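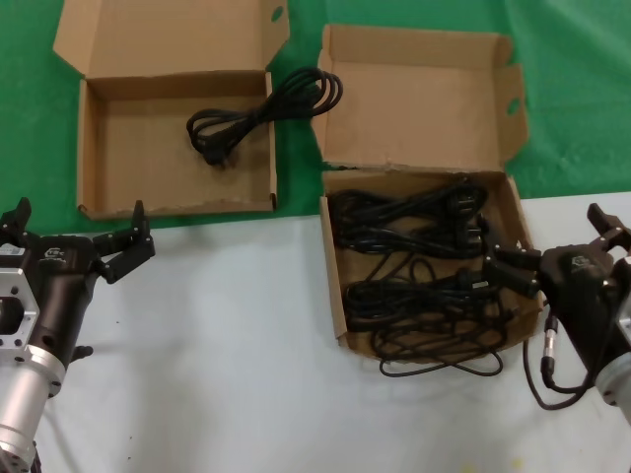 Chapter 6: Packing Small Goods

I learned to pack on power cables, and I still start everyone there. They look easy. You drop a few in a box, they slide over each other, and pretty soon you've got one big black knot with plugs poking out and loops hanging over the front!

My first real job was at Puleo, where we had 3,049 cables to move out of boxes just like these — plain brown cardboard, fold-up lid, nothing fancy. Gopinath Chacko ran the bench next to mine, and he always coiled a cable before he let go of it. I thought he was slow. By lunch he had passed 656 and I was still picking at a tangle (with my teeth, at one point, so please don't).

In this chapter we'll work with two boxes, a full one and an empty one, and move cables across one at a time. Find a plug first, follow the cord back from it, then make your coil. We'll get to ties and labels in Section 6.3, and to the Clondero way of layering coils after that.

Before you read on, grab a cable from home and coil it twice, once around your hand and once flat on a table. Write down which coil kept its shape when you put it down.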